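Thursday, 4.15 pm, back bench

Long day on the lunch containers and I want to get this down before I forget which lid was which. We've got 2 of the steel ones going now, the Plakmont and the cheaper one Josefien Jacobs picked up in Gernley on the way home from her sister's. I still think of hers as the spare, which is unfair, it's had just as much use!

Morning was all seals. Pulled the gasket off the Plakmont, washed it in warm soapy water, dried it on a tea towel and pushed it back in starting from a corner. I've tried starting from the middle of a long side and you end up with a little hump of extra rubber at the finish that you can never quite lose. Corner first, then the opposite corner, then thumb it down in between. Went in on the second go. I wrote Plakmont on masking tape and stuck it to the drawer so the gaskets don't get swapped again (that was me, last time, sorry Josefien).

Put 800 mL of water in each with the lids on and left them on their sides over paper towel while I had lunch. Hers left a damp patch the size of a coin near one corner. The Plakmont towel was dry. I'd like to repeat that with the gaskets swapped on purpose, but the corners look a slightly different radius to me and I don't want to stretch one for the sake of it. 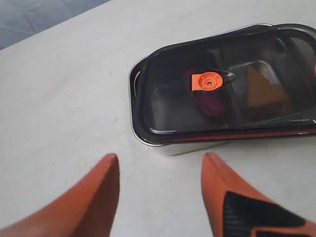 Fit is what I keep coming back to with these lids. They feel seated well before they are, and if you're in a rush you walk off with one sitting crooked. The giveaway is the bright edge of the steel: if it shows down the left side and along the front like that, the lid's askew and needs lining up again before you press anything. I do like the smoky plastic, it hides smears, though it's a pain for checking food at a glance. The wedge on the right I can pick as the cheesy-looking one, and the dark red thing under the valve could be anything if you hadn't packed it yourself. Orange for the valve was a good choice. I can find it without my glasses.

To do: ask Van Dijk in Iltville if they sell gaskets singly, the part number in my old notes is 3,684 but that might be the whole lid. Then a fridge test overnight, cut apple in both, same shelf. Josefien wants to try it with onion. Not in my fridge she doesn't.

Benchtop needs a proper scrub too, those grey marks aren't shifting with a wipe.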